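The Patience of Learning to Pick Up a Bottle

By the time I arrived at the Keretti lab, Maysoun Jaber had been talking to a water bottle for most of the morning. She laughed when I caught her at it. "You get fond of them," she said, and pulled over a stool for me, and then went off to find a second cup so we could both have coffee (the good kind, with cardamom, which Fadi Issa brings from home and guards a little).

Jaber and her colleagues work on a question that sounds almost too small to fill a working life: how does a two-armed robot decide when it's ready to close its fingers? Most systems plan a path to an object and then grab. Her method, which the group calls Nseir, asks the robot to keep guessing, all the way in, how likely the grasp is to hold, and to wait if it doesn't like its own answer.

Clear plastic is where this gets hard. A wall seen through water bends and shifts, and a camera can be badly fooled about where the bottle ends and the room begins.

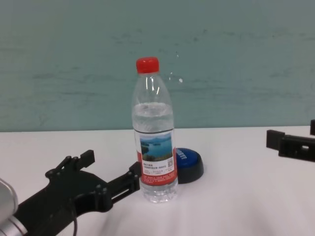
A gripper finger just short of the bottle's label, with a blue push button behind.

The team trained Nseir on 865 short demonstrations, each one steered by a person, and Issa did so many of them that he says he dreamed about bottle caps all through July. Then came the tests, 125 tries with the old method and 125 with the new. The old one managed 100 good grasps, and I thought that sounded wonderful until Jaber told me, very kindly, that she wouldn't want it pouring her tea. Nseir missed only 2.

She is careful about what that means. The table was the same each time, the light was soft, and the robot was slower, sometimes so slow that visitors asked whether it had been switched off. Joelle Bataineh, who wrote much of the code, would like to win back some of that time before they try a cluttered kitchen counter, and she and Jaber were still arguing over how, quite happily, when I put on my coat.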